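캔 음료 줄 세우기: 손님 오기 전 음료 테이블 차리는 법

글 송도윤 / 집안일 메모 / 2021년 6월 15일

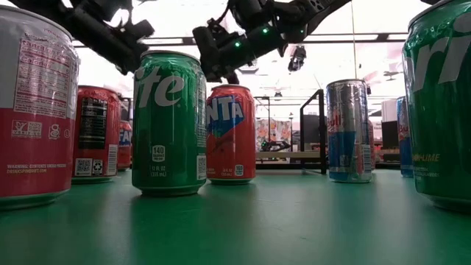 시작하기 전에

집에 사람을 부르면 음식은 사흘 전부터 걱정하면서 음료는 삼십 분 전에 봉지째 식탁에 올려놓는 집이 많다. 우리 집이 그랬다. 그러고 나면 손님들은 봉지 속에 팔을 넣고 뒤적이다가 결국 제일 먼저 손에 닿은 것을 마신다. 취향이라기보다는 추첨이다.

이 글은 종류가 제각각인 캔 음료를 한 테이블에 늘어놓는 방법을 적은 것이다. 캔 몇 개 세우는 데 무슨 방법이 필요하냐고 묻는다면, 필요 없는 사람은 이미 잘하고 있을 테니 창을 닫아도 된다. 나는 이걸 9월 집들이 때 망친 뒤에 정리하기 시작했다.

준비할 것

캔 음료. 브랜드를 섞는다. 스프라이트, 환타, 탄산수 계열인 스핀드리프트 정도면 취향이 웬만큼 갈린다.
단색 상판이나 단색 식탁보. 초록이면 좋다.
마른행주 두 장.
얼음과 얼음통.
컵. 캔째 마시겠다는 사람도 결국 컵을 달라고 한다.
빈 캔을 모을 통 하나.

1단계. 바닥 색부터 정한다

음료 캔은 원래 진열대에서 서로 소리를 지르라고 만든 물건이라 색이 세다. 그런 것을 꽃무늬 식탁보 위에 올리면 어디까지가 꽃이고 어디부터가 환타인지 알 수 없게 된다. 바닥은 한 가지 색이 낫다. 나는 초록을 쓴다. 빨강과 주황이 그 위에서 또렷하게 서고, 흰 캔도 묻히지 않는다.

단점은 초록 캔이다. 스프라이트는 초록 상판과 색이 겹쳐서 멀리서 보면 얌전해진다. 하지만 큼직한 흰 글씨가 있고 윗테가 은색이라 못 찾을 정도는 아니다. 그래도 걱정되면 빨간 캔 옆에 붙여 둔다. 초록은 빨강 옆에 있으면 알아서 자기주장을 한다.

상판에 윤기가 있으면 캔 밑에 색이 비친다. 보기에는 좋은데 물 자국도 똑같이 잘 보인다. 장점만 있는 상판은 아직 못 만났다. 사촌 형 가게에서 Vandstead라는 접이식 테이블을 빌려 써 봤는데 거기도 마찬가지였다. 다리 하나가 짧아서 캔보다 내가 더 긴장했다는 점만 달랐다.

2단계. 캔을 닦는다

건너뛰고 싶은 단계다. 나도 매번 건너뛰고 싶다. 마트 창고와 트럭과 우리 집 베란다를 거친 캔이라는 것을 생각하면 입 대는 윗면은 닦는 편이 낫다. 행주 한 장은 살짝 적셔 윗면과 테두리를 닦고, 다른 한 장으로 마른 걸레질을 한다. 몸통은 대충 해도 된다. 밑바닥은 꼭 닦는다. 상판에 둥근 자국을 남기는 것은 늘 밑바닥이다.

냉장고에서 막 꺼낸 캔은 닦아도 금세 다시 젖는다. 이럴 때는 반만 꺼내 놓고 나머지는 냉장고에 둔다. 전부 꺼내 놓으면 테이블이 부자처럼 보이지만 한 시간 뒤에는 모두가 미지근한 탄산을 마시게 된다.

3단계. 키 큰 것부터 자리를 준다

원칙대로라면 키 큰 캔이 뒤, 작은 캔이 앞이다. 단체 사진과 같다. 다만 테이블을 벽에 붙이지 않고 사방에서 집게 둘 때는 앞뒤가 없으니 이 원칙도 없어진다. 그때는 키 큰 캔을 한쪽 끝에 몰아 세운다. 한가운데에 세우면 뒤에 있는 작은 캔이 가려져서 파티가 끝날 때까지 발견되지 않는다. 우리 집 환타가 몇 번 그렇게 살아남았다.

아일랜드에서 살다 온 이웃 엘브 코닐리(Ailbhe Conneely)는 키를 무시하고 색깔별로만 세운다. 빨강끼리, 주황끼리. 결과물은 예쁘다. 문제는 콜라를 찾는 사람에게 "빨간 구역 안쪽"이라고 길 안내를 해야 한다는 것이다.

4단계. 간격을 둔다

캔과 캔 사이에 손가락 두 개가 들어가면 된다. 바짝 붙여 놓으면 하나를 집을 때 옆의 것이 같이 넘어간다. 너무 벌려 놓으면 누가 이미 다 마시고 남은 자리처럼 보인다.

줄을 자로 잰 듯 맞출 필요는 없다. 앞줄과 뒷줄을 조금씩 어긋나게 세우면 뒷줄 상표도 얼추 보인다. 정확히 앞뒤로 겹치면 뒤의 캔은 글자 한두 개만 내밀게 되는데, 그걸 보고 상표를 맞히는 놀이는 술이 들어간 뒤에나 재미있다.

5단계. 얼굴을 앞으로 돌린다

캔에는 얼굴이 있고 등이 있다. 얼굴은 큰 로고가 있는 쪽, 등은 영양 성분표와 바코드와 경고문이 있는 쪽이다. 바쁘게 세우다 보면 꼭 몇 개는 등을 보이고 선다. 손님이 처음 만나는 문장이 "내용물에 압력이 걸려 있으니 주의"라면 환영 인사로는 조금 딱딱하다.

그렇다고 전부 정면으로 돌릴 것도 없다. 당을 신경 쓰는 손님이 있으면 열량 표시가 보이는 쪽으로 살짝 틀어 준다. 355밀리리터짜리 스프라이트에는 140, 환타에는 180이라고 흰 표시 안에 적혀 있다. 캔을 들어 빙빙 돌려 보지 않아도 되니 조용히 고를 수 있다. 옆자리에서 다 보고 있는데 성분표를 정독하는 것만큼 민망한 일도 드물다.

돌릴 때는 윗테를 잡고 돌린다. 몸통을 쥐면 방금 닦은 데에 손자국이 남는다. 들었다가 쾅 내려놓지도 않는다. 그 캔을 따는 사람은 당신이 아니라서 더 조심해야 한다.

6단계. 컵과 얼음, 그리고 빈 캔 통

컵은 캔보다 앞에 둔다. 얼음통은 캔 줄 안에 넣지 않고 옆으로 뺀다. 얼음을 푸다가 떨어뜨리면 상판 위를 미끄러져서 어디까지 갈지 모른다. 나는 Sikar 얼음통을 쓰는데 뚜껑이 늘 사라져서 접시로 덮는다. 접시도 슬슬 사라지고 있다.

빈 캔 통은 테이블 밑이 아니라 테이블 옆, 눈에 보이는 곳에 둔다. 안 보이는 곳에 두면 빈 캔이 새 캔 옆으로 돌아온다. 겉으로는 구별이 안 되니 다음 사람은 가벼운 캔을 들고 잠깐 인생을 돌아보게 된다.

자주 하는 실수

냉동실에 빨리 식히려고 넣었다가 잊는다. 타이머를 맞춘다. 맞춘 타이머를 끄고 다시 잊는 사람도 있는데, 그 경우는 나도 방법을 모른다.

같은 음료만 여러 개 산다. 할인 때문이라는 것을 안다. 그래도 두세 종류는 섞는다. 단것 하나, 덜 단것 하나, 아무 맛 없는 것 하나면 웬만한 손님은 해결된다.

피라미드로 쌓는다. 쌓는 사람만 즐겁다. 맨 아래 것이 마시고 싶은 손님이 반드시 있다.

햇볕 드는 창가에 차린다. 사진은 잘 나온다.

독자 메모

지난번 글에 귀도 코코(Guido Cocco) 씨가 캔 대신 병으로 해도 되느냐고 물었다. 된다. 병은 목을 잡고 돌리면 되니 오히려 쉽다. 따개를 찾는 시간 18분은 따로 잡아 둔다.

마리사 마차(Marisa Mazza) 씨와 마누엘라 마차(Manuela Mazza) 씨는 각각 다른 날에 같은 질문을 보냈다. 손님 한 명에 몇 캔이냐는 것이었다. 두 시간쯤 머무는 자리라면 나는 두 캔으로 잡고, 매운 음식이 있으면 하나를 더한다. 두 분이 같은 모임을 준비하는 중이라면 서로 연락해 보시기 바란다. 50캔을 두 번 사는 일은 막고 싶다.

치울 때

남은 캔은 밑바닥을 한 번 더 닦아 냉장고에 넣는다. 상판의 둥근 자국은 마르기 전에 훔치면 그냥 없어지고, 단 음료 자국은 미지근한 물에 적신 행주를 잠깐 올려 두었다가 닦는다. 식탁보를 썼다면 곧장 세탁기로 보낸다. 빈 캔은 헹궈서 물을 빼고 밟는다. 밟는 것은 아이들에게 맡기면 되는데, 밤 열 시 전까지만 맡긴다.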